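The Clolmont Clear-Out: Boards, Bits and Boxes

Well, it took most of September, but the parts shelf at Clolmont has finally been gone through! We had 24 boards piled up in there, some of them in proper anti-static bags and some (I'm not naming anyone) in an old biscuit tin with the loose screws. I'd promised myself I would write the whole thing up as I went along. I didn't, so you're getting the gallery page and my scribbled notes instead.

A bit of background for anyone new. Pirketti is our little repair bench, two rooms over a bike shop, and what we do is take in tired desktop computers, swap out whatever has gone, and pass them on to people who'll use them. The Clolmont shelf came to us when the old computer club packed up. It was more than 200 bits and pieces all told, a good half of it cables, and every drawer had a Hauser label on the front that matched nothing inside it.

The sorting went quicker than I feared. Memory in one Flenex crate, drives in another, and anything with a chip still in it went straight to the bench for a proper look, as I can't bear to see socket pins left bare at the bottom of a box. If you're doing this at home, leave the processor where it is until you know what you want it for! The bracket keeps it nice and snug, and a board with its chip fitted is so much easier to store than the two of them apart.

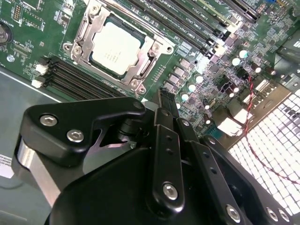 One of the green ones, chip still in its socket under the silver bracket, with the black memory slots alongside. I do love a board with white latches.

Tamsin wrote in to say that she always puts a stick of memory back in before bagging a board up, just to keep the dust out of the slots, and could we please do the same with the ones going to her.

Will do! Hers are in the crate by the door, collection any time after 2.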